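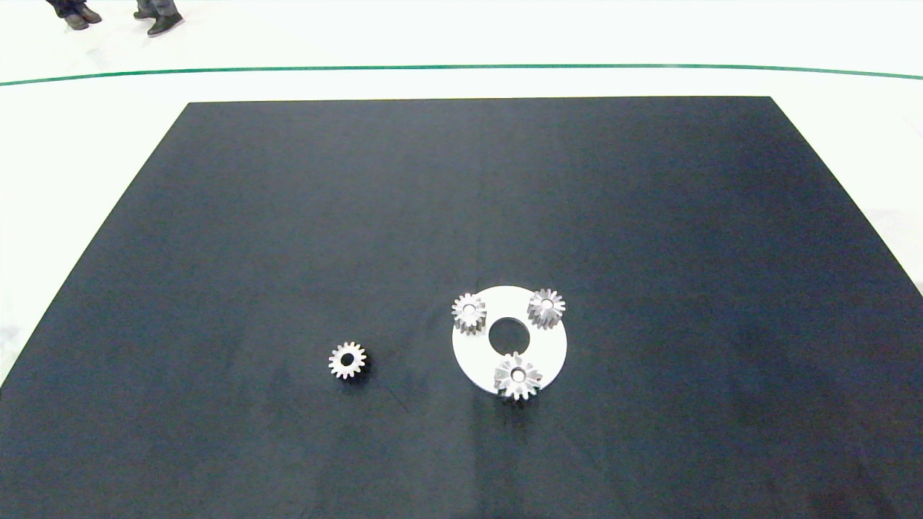 工单主题：库存同步任务执行后部分商品可售数量显示为零
所属系统：Skolisix 仓储管理平台（生产环境）
关联系统：Mocanu 订单接口、Toritz 报表服务
提交单位：Dultano 商贸运营管理处
提交人：Hiyori Fujimoto
受理部门：信息技术服务中心应用支持组
优先级：二级（影响业务，存在临时替代办法）
当前状态：已解决，待提交单位书面确认后关闭
登记日期：2022年3月1日

一、问题描述

提交单位反映，夜间库存同步任务执行完毕后，网上商城前台有一批商品显示“暂时无货”，而仓储管理平台中对应商品的实物库存均为正数。经提交单位导出比对，受影响的商品编码共计1,006个，集中于家居纺织与地面用品两个类目，其余类目未见异常。

提交单位已自行执行以下操作，未能恢复：
清除浏览器缓存并更换终端重新登录；
在商品管理页面对单个商品执行“刷新可售数量”，页面提示操作成功，但前台数值未变化；
重新发起该类目的手工同步，任务状态显示“已完成”，前台数值仍为零。

提交单位同时说明，业务人员已暂停上述两个类目的促销活动，客户来电由客服坐席按缺货登记流程处理。请受理部门尽快查明原因，并明确恢复时间。

二、受理与初步核查

应用支持组受理后，首先核对了同步任务的运行日志。日志显示任务按计划启动，全程无中断，结束代码为正常。Mocanu 接口侧的接收记录与发送记录条数一致，可排除网络丢包及接口超时。

随后抽取若干商品编码，逐项比对三处数据：仓储管理平台库存主表、同步中间表、商城可售数量表。结果如下：
库存主表数值正确，与仓库最近一次盘点相符；
中间表“数量”字段正确，“可售标识”字段为空；
商城可售数量表数值为零。

商城侧的既定规则为：可售标识为空时，按不可售处理，数量写为零。由此可以确认，商城侧的处理符合规则，问题出现在可售标识写入中间表之前。

三、排查过程记录

第一阶段：检查可售标识的生成逻辑。
可售标识由仓储管理平台根据商品所在库区的属性计算得出。库区属性为“正品区”的，标识写为可售；属性为“待检区”或“退货区”的，写为不可售；库区编码在属性对照表中查不到的，标识留空。受影响商品的库区编码均以新前缀开头，而属性对照表中没有该前缀的任何记录。

第二阶段：核实新前缀的来源。
经与仓库管理部门联系，得知仓库于前一日完成了部分货架的重新编号，家居纺织与地面用品两个类目的货位统一改用新前缀。货位主数据已在平台中更新，库区属性对照表由应用支持组单独维护，未同步更新。仓库管理部门表示，重新编号的通知已发送至公用邮箱，但未以变更申请的形式提交。应用支持组核查公用邮箱，确认收到该通知，当时归类为一般告知，未转派处理。

第三阶段：排除其他可能因素。
为避免遗漏，另对下列事项进行了检查：
去年10月上线的批量改价功能与可售标识无关联，排除；
同步任务执行账号的权限近期无变动，排除；
中间表索引状态正常，存储空间充足，排除；
商城缓存按时刷新，与可售数量表内容一致，排除。

第四阶段：在测试环境复现。
支持人员在测试环境中选取100个商品编码，将其货位改为新前缀，对照表保持不变，执行同步后全部显示为零。补录对照表并再次执行同步，上述商品的可售数量全部恢复。故障现象与生产环境一致，原因得到确认。

四、原因认定

直接原因：仓库货位重新编号后，库区属性对照表未补录新前缀，导致可售标识为空。

间接原因：
（一）货位编码规则变更未纳入变更管理流程，相关部门之间仅以邮件告知；
（二）平台对“标识为空”的情形不产生告警，同步任务仍以正常状态结束，值班人员无从察觉；
（三）“刷新可售数量”按钮仅重新读取中间表，不重新计算标识，而页面提示“操作成功”，容易使操作人员误判。

五、处置措施

应用支持组按以下步骤完成处置。各步骤均由一人操作、一人复核。
1. 备份库区属性对照表及同步中间表。
2. 在对照表中补录新前缀对应的全部库区属性，补录内容以仓库管理部门盖章确认的清单为准。
3. 暂停自动同步任务，防止处置过程中产生交叉写入。
4. 对受影响商品执行“重新计算可售标识”，该功能位于系统维护菜单，仅对管理员开放。
5. 发起指定类目的手工同步，核对中间表与商城可售数量表。
6. 恢复自动同步任务。

步骤4首次执行时，有2个商品编码返回错误，提示“记录被占用”。经查，系仓库终端存在未提交的移库单据。请仓库人员提交单据后重新执行，结果正常。

六、结果核对

处置完成后，应用支持组对受影响商品逐条比对，可售数量与库存主表扣减预占数量后的结果一致。提交单位另从前台进行了抽查，反馈显示正常，促销活动已恢复。

Toritz 报表服务中，当日缺货率指标因本次故障偏高。该报表按日固化，不自动回算。经与提交单位商定，当日数据予以保留，并在报表备注栏注明原因，月度汇总时按修正后的数值计算。修正数据由应用支持组提供，提交单位负责核对签收。

七、往来记录摘录

提交单位：
请说明故障期间已登记的缺货订单应如何处理，是否需要逐单取消后重新下单。

应用支持组：
无需取消。缺货登记单在可售数量恢复后，可由客服主管在订单管理页面执行“批量转正式订单”。执行前请核对客户所留联系方式及收货地址。客户已明确表示放弃购买的，请先行作废，再执行批量操作。

提交单位：
已按上述方法操作。其中部分登记单转换后未带出原促销价格，请协助核实。

应用支持组：
经核实，促销活动暂停期间登记的单据未关联活动编号，系统按标准售价计算，属于正常处理结果。如需按促销价格执行，请贵处出具书面说明，由财务部门审核后通过价格调整单办理。应用支持组不直接修改订单金额。

提交单位：
收悉。书面说明将另行报送财务部门，不在本工单内处理。

八、后续事项

（一）自即日起，货位编码、库区编码及商品类目编码的规则调整，应至少提前两个工作日提交变更申请，经应用支持组会签后方可实施。
（二）同步任务增加校验：可售标识为空的记录超过100条时，任务状态置为“异常结束”，并向值班人员发送通知。该项已列入下一版本需求，上线前由值班人员每日人工检查一次。
（三）修改“刷新可售数量”的页面提示，注明该操作不重新计算可售标识。
（四）公用邮箱中涉及主数据的通知，一律登记为工单并指定处理人。

以上第（二）项、第（三）项的开发进度在需求管理系统中跟踪，不影响本工单关闭。提交单位如对处理结果有异议，请在收到本记录后五个工作日内于本工单下回复；逾期未回复的，系统将自动关闭工单。关闭后再次出现同类现象，请新建工单，并在“关联工单”栏中引用本工单。

附件目录：
附件一 受影响商品编码清单
附件二 库区属性对照表补录清单（仓库管理部门确认件）
附件三 测试环境复现记录
附件四 同步任务运行日志节选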